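Cimell firmware build 776 is out on the beta channel. Notes from one evening with it.

1/ Install took two reboots. Battery was at 67 per cent beforehand; the updater now refuses to start below 50.

2/ Version string still reads as the previous build until you open Settings once. Cosmetic.

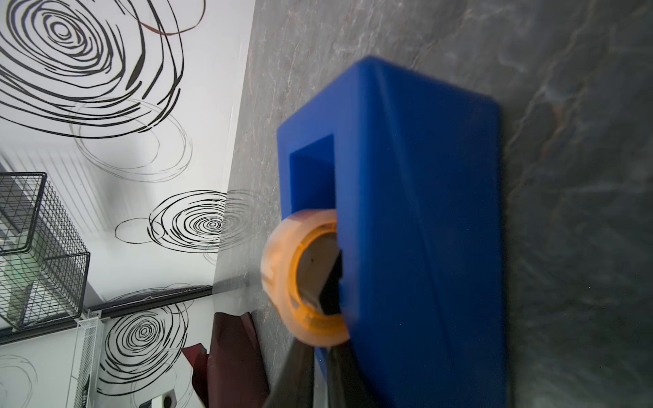
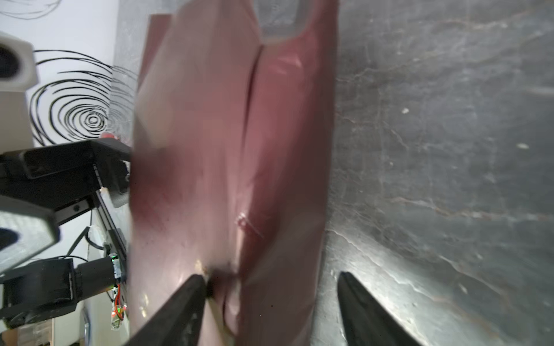

3/ Sleep tracking no longer drops the first hour if the watch leaves Bluetooth range. Fix is in the sync queue, which now holds 100 entries before it overwrites.

4/ Not fixed: alarms set on the phone still arrive on the wrist without their labels. Gregor Semple filed this against the Rollville build in July. Same log output, same error.

5/ The Khalaf watch face redraws twice on wake. You can see it if you turn the brightness right down. Other faces are fine.

6/ Rolling back needs the cable and a full wipe. Export your workouts first, the cloud copy leaves out heart rate.

7/ Staying on it for now. Will post battery figures after a full charge cycle.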